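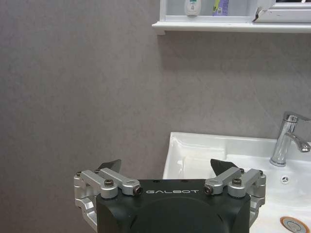

세면대와 선반 정리, 자주 묻는 질문

Heninell 숙소에 오시는 분들이 욕실 사용에 대해 많이 물어보십니다. 11월에 받은 질문을 모아서 답을 적었습니다.

선반에는 무엇을 두어도 됩니까?
매일 쓰는 작은 물건만 두시기 바랍니다. 흰색 작은 병처럼 혼자 바로 서는 것은 세워서 두시면 됩니다. 유리컵은 두지 마십시오. 세면대 위로 떨어지면 도기에 금이 갈 수 있습니다.

선반은 무게를 얼마나 견딥니까?
저희 규칙은 5킬로그램까지입니다. 젖은 수건을 쌓아 두는 것은 허락하지 않습니다. 수건은 문 뒤의 고리에 걸어 주십시오.

세면대는 무엇으로 닦습니까?
중성 세제와 부드러운 천이면 충분합니다. 물은 40도를 넘지 않게 해 주십시오. 철 수세미는 흰 표면에 회색 줄을 남기고, 그 줄은 잘 지워지지 않습니다. 뒤쪽 테두리는 물때가 쉽게 생기는 곳이므로 저녁에 한 번 마른 천으로 닦으시면 좋습니다. 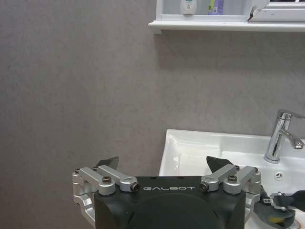

Inês Pacheco
Heninell 숙소 생활 안내 담당

회색 벽도 물로 닦을 수 있습니까?
네, 그러나 물을 직접 뿌리지 마시고 꼭 짠 천을 사용하십시오. 벽의 얼룩무늬는 원래 있는 무늬입니다. 세게 문지르시면 그 부분만 색이 밝아집니다.

거울장 밑의 흰 테두리가 조금 상한 것을 보았습니다. 제가 배상해야 합니까?
입주하실 때 이미 있던 흠은 배상하지 않으셔도 됩니다. 첫날에 방 번호와 함께 저에게 알려 주십시오. 37호에 사시는 분은 Chettiar 동 사무실로 오셔도 됩니다.

쓰던 세면용품을 두고 나가도 됩니까?
뜯지 않은 것은 1층 Silura 나눔 상자에 넣어 주십시오. 이미 쓴 병이나 튜브는 속을 비우고 분리해서 버리셔야 합니다. 상자에 넣으신 물건은 다시 찾아 드리기가 어렵습니다.

배수구가 막히면 어떻게 합니까?
먼저 머리카락을 빼 주시고, 강한 약품은 넣지 마십시오. 그래도 물이 천천히 내려가면 오전 9시 이후에 사무실로 연락을 주시기 바랍니다.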